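**Skenorska is taking applications for a part-time household sorting assistant.** Applications are read every Tuesday until the position is filled.

The work is done in a furnished test apartment. You collect small household items into handled baskets, move the baskets between set positions, and return every item to its listed place. Each round is logged on paper before the next one starts.

## Duties

- Set out items according to the day's layout sheet. The full item list has 157 entries, from vegetables to small labeled containers.
- Place items in the basket one at a time. Do not drop them in from above the rim height.
- Set baskets on the floor or on furniture as the sheet directs.
- Record misplaced, damaged or missing items under the Fullitz code printed on the sheet.
- Clear floors and furniture tops at the end of the shift.

## Requirements

- Able to kneel, bend and stand for most of a four-hour shift
- Able to read and follow written instructions in English
- Legible handwriting
- Closed shoes with a flat sole

Experience in stockrooms, housekeeping or grocery packing is useful. It is not required.

## Work area

Floors are hard and are kept clear for walking. The baskets are red plastic, open at the top, with slotted sides. Furniture in the bedroom includes a white nightstand with an open shelf and one drawer. A stacked laundry unit stands against the wall.
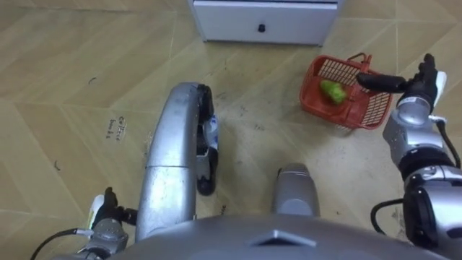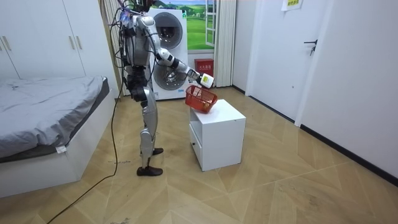

## Hours and pay

Shifts run from 8:00 a.m. to noon or from 1:00 p.m. to 5:00 p.m. New assistants complete one paid training shift. Pay is $100 per shift. Assistants who finish their first month receive a single payment of $200 with the last check.

## How to apply

Send a one-page work history and a list of the shifts you can cover. Write "Pálfi apartment, sorting" in the subject line. Applications without a shift list are returned unread.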